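Looking after the two-arm bench

Hamside, 7/3/22

The two-arm bench has been out of service on and off since March, mostly for worn cables and finger pads that no longer gripped evenly. Karabo Mofokeng has now put it on a regular upkeep plan, and the first full round is under way.

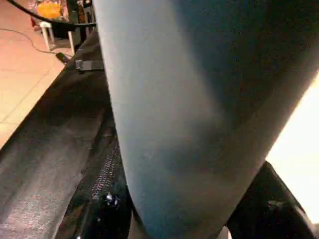 Finger pads are the part we get asked about most. They pick up dust, and dust makes thin tubing slip. Specks as small as the few on this blue-gray surface are enough to wipe off before a run. Use a lint-free cloth, slightly damp, and work from the base of the finger to the tip. Do not use solvent, which hardened two of the old pads last winter. Keep bags, zippers and straps clear of the fingers when the arms are being moved by hand. A pad with a split in it gets replaced the same day, and the spares are in the Radebe drawer.

Cables come next. The old ties were pulled too tight at the wrist and the outer jacket wore through after 1000 cycles. Each cable should have enough slack to loop over its arm through the full range of travel. Check it at slow speed first, then at working speed, and stop if it catches.
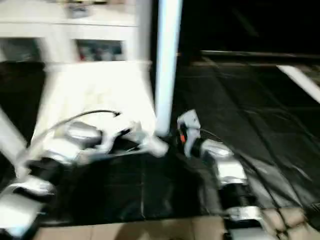 Etela Robotics Club | Maintenance Group

The pole task is still our standard check after any work on the arms. Both grippers go to the foot of the pole, close, hold for 20 seconds and open again. Run it 3 times. If one side arrives late or pushes the base, redo the zero position on that arm before touching anything else. Most of the faults logged this season came down to a zero that had drifted, and the repair took up to 28 minutes, including the restart.

Please leave the mat flat and tape down any loose sheet at the front edge. Spare pipes can stay on the mat to the right, out of the path of the left arm.
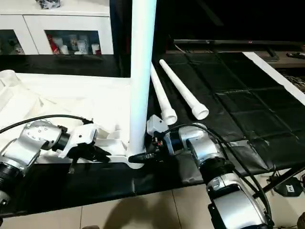 Both arms at the base of the white pipe, with two more pipes on the mat.

Log sheets go in the Jurkov binder. Write down which arm you worked on and the pad you changed, and sign it. Karabo still needs one more person to learn the zeroing procedure and can show it to anyone who has already done a cable check.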